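Textiles for Interiors, week 3 handout
Curtain fullness and drop
September 4, 2026

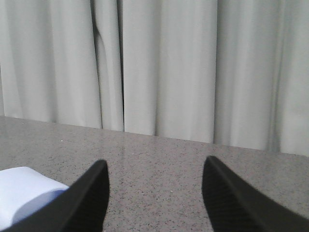

Fullness = flat width of fabric divided by width of track. Get this wrong and everything after is wrong too. Twice the track is the usual starting point, less for heavy cloth, more for voiles.

Worked one (Miston flat, small window)
Track 52 in. Fullness x2, so 104 in of flat fabric before side hems. Pair of panels = 52 in each. Add hems and any overlap in the middle, people allways forget the overlap.

Drop: measure from track, not from top of the frame. Three places, left, middle, right. Use the shortest if floor or sill is uneven. Steel tape only.

Pattern repeat
Repeat of 32 cm means each cut length gets rounded UP to the next full 32. So a 150 cut becomes 160. Waste goes on tiebacks, cushions etc.

Lining - see Boutros sheet, p 26. Interlining not in this unit, comes back in February.

Fabric behaviour
- cotton can shrink, wash a test peice first
- polyester hangs straighter, holds static
- linen drops over time, leave hems tacked for a bit

For next session: read the Grurer chapter on headings (pencil, pinch, wave). Bring your Patia sample card, ref 797, and a calculator. Phones fine.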